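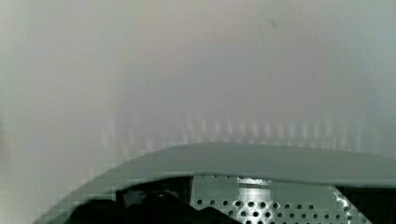
Step 2: Get everything out where you can see it

Once the table is wiped down, bring the whole play kitchen over and set it all out, dishes and food together. I know it looks like a lot. Ours did too, and my son wanted to stop and cook lunch before we'd even begun (we let him, and it was a very good lunch).

Start with the biggest pieces. A colander can go in the middle, with the plates and bowls spread around it and the little foods wherever there's room.
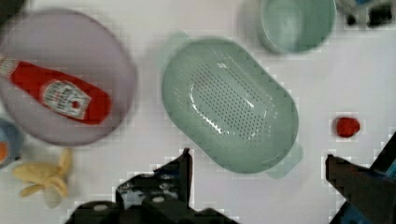 Go slowly with the small round things, as they love to roll under the stove. I keep a shoebox lid handy for those - any shallow lid will do.

Step 3: Pair each food with a dish

Now comes the fun part! Ask your child where each food would like to live. The ketchup bottle can lie on a plate, and a small bowl is just right for an egg. A peeled banana takes up more space than you'd think, so let it have its own spot on the table for now.
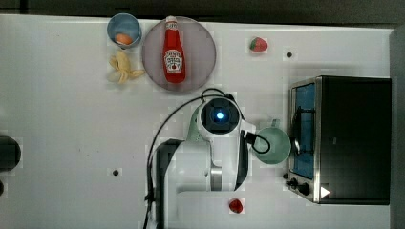
Mugs I leave until last. They're easy to grab by the handle, and little hands enjoy carrying them over one at a time.

Step 4: Put it away, dish by dish

Carry each dish to the shelf with its food still on it. The first time took us 20 minutes, with plenty of chatting, and we've done it every week since October.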